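Bench Practice Working Group: minutes of the January meeting, held at Kastmont at 10.30

Present: Solange Grewal (chair), Antonina Lytvynenko (minutes), representatives of Pridow and Munham. Apologies were received from Enriquez.

1. Minutes of the previous meeting
Agreed without amendment.

2. Draft code for two-arm tabletop work
The chair introduced section 4, which covers small packaged goods and personal care items handled within reach of both arms. She reminded members that the section applies wherever a person may be seated or standing beside the table while the arms are powered.

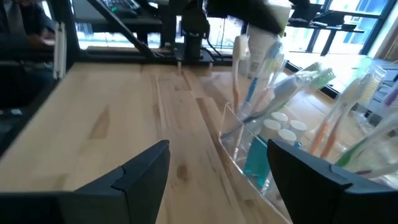

Munham asked that the wording on approach speed be tightened. It was agreed that fingers shall slow before entering any divided container, and that clear-walled containers shall be listed separately in the risk sheet. Pridow's proposal to limit handling to one arm at a time was discussed at length and not adopted.

3. Shared work area
Members considered the clause on both grippers working over the same part of the table. Ms Lytvynenko reported that 35 of the 181 comments received on the draft concerned this clause, most of them asking for a stated minimum distance.

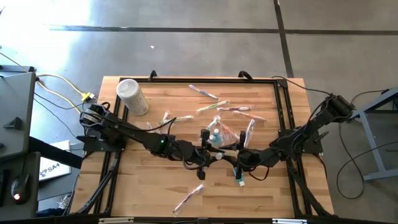
The group agreed that a minimum distance between grippers shall be set by each site and recorded in its log. Cables shall be checked along their full length at the start of each shift, including any part that lies on the floor. Clamps shall be checked at the same time. Items in sealed packaging shall be inspected after every 60 cycles and withdrawn if the wrapping is torn.

Pridow asked that its preference for a fixed distance across all sites be recorded.

4. Actions
Ms Grewal to circulate revised section 4.
Ms Lytvynenko to reply to the remaining comments.
Munham to supply a draft risk sheet.

5. Next meeting
March, at Pridow. The meeting closed at 12.15.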